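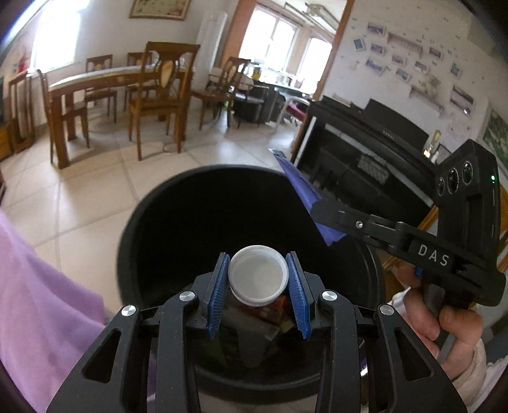

The bin in use, with packaging already in it.

Cunar round open bin, black – long-term review

I bought the Cunar from Price to replace a pedal bin whose hinge had failed. It has no lid, no pedal and no moving parts. It stands on tile and takes dry waste only: wrappers, packets, plastic lids, the odd tray. Food goes elsewhere.

Capacity. Rigid plastic is the limiting factor. Shallow tubs and lids lie flat and bridge the opening, and the space beneath them is lost. Soft packets settle well. With mixed packaging I empty it every third day; with packets alone it lasts the week.

Rim. Thick, and the best feature. It gives a proper grip when carrying the bin out full, and it has not deformed after 365 days. A Clemeo liner folds over it cleanly. The cheaper Flollik liners are 19 mm too narrow and have to be stretched, after which they split at the seam. I now run it without a liner and rinse it weekly.

Stability. Good when part full. Empty, it slides on smooth tile if knocked. Rubber feet would cure this and none are supplied.

Cleaning. Black hides marks, but it also makes the bottom hard to see – small scraps get left behind unless it is tipped towards a light.

Odour. With no lid there is no containment. Rinse yoghurt pots first.

Rating: 90 out of 100 for dry waste, 61 for anything else. I would buy it again for the same job.

Reviewed 19th September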